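# The Slow Aisle

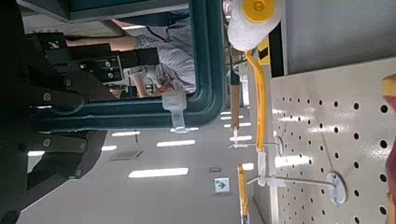
Stavent had promised visitors a working store, and to be fair it delivered one. The open day took place in a real home goods shop, under real fluorescent lights, with pegboard and metal hooks and yellow-handled tools on display. I arrived on 19th November expecting a stage set and was glad to be wrong about that much.

The claims were another matter. The brochure says the Omon system "handles retail." What I watched was a gripper dealing with things on a shelf wall, one at a time, with people close by. Hooks are hard. A clear plastic hanger is harder, and anything with a mirror-like surface is supposed to be a nightmare for cameras. The Stavent guide told us all this cheerfully, as if the difficulty were the product.

I asked how many tries the team had logged since September. The answer was 418 -- and 163 of those had needed a person to step in. He offered the second number only after I asked twice.

Skanel, which supplies the software, would rather talk about data. Every attempt teaches the next one, its handout explains. Maybe so. Hakala, the chain thinking about a trial in 20 stores, sent a buyer who wanted to know what happens on a busy afternoon, when shoppers put things back on the wrong hook. She was told that was on the road map.

The road map was not handed out. Coffee was, and the tour moved on to the loading dock.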